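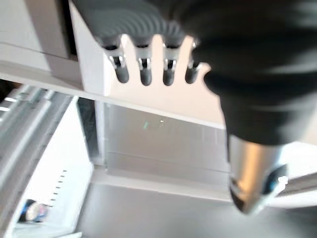
L'Université de Kendden a le plaisir d'annoncer que Ruth Holroyd, professeure d'histoire économique, reçoit le prix Lostell 2022 pour l'ensemble de ses travaux sur les archives portuaires. (1/5)

Le jury a distingué en particulier son étude des registres de la compagnie Deltora, menée à partir de 300 liasses jusqu'alors non inventoriées. L'ouvrage paraîtra en avril aux Presses de l'Université. (2/5)

Walter Cuadros, doyen de la faculté des lettres, a salué « une œuvre exigeante, attentive aux écritures ordinaires du commerce autant qu'aux grands contrats ». Deux doctorants de l'équipe ont été associés à l'édition des sources — leurs noms figurent dans le rapport du jury. (3/5)

Le prix Lostell récompense tous les quatre ans une recherche en sciences humaines. Lors de cette édition, 86 dossiers ont été examinés. La dotation sera consacrée à la numérisation du fonds, conservé à la bibliothèque Noguchi. (4/5)

La remise officielle s'est tenue en janvier 2023 dans la grande salle de la bibliothèque. Le texte de l'allocution de la lauréate peut être demandé au service de la communication. (5/5)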